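Tiswood Round Table: Care and Daily Use
Section 5. Serving Cake

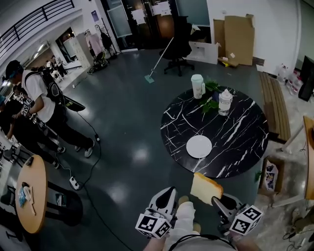
1. Wipe the top with a soft, damp cloth. Crumbs have a way of moving in for good.
2. Set the plate down flat. Do not slide it -- the marble remembers.
3. Place the slice on the plate, sponge side steady, and let go gently.
4. Keep jars and canisters closed until the cake is served.

Note: Leafy sprigs are fine as decoration. Lift them before wiping.

Caution: Lemon juice etches marble. So does vinegar, should your cake call for it.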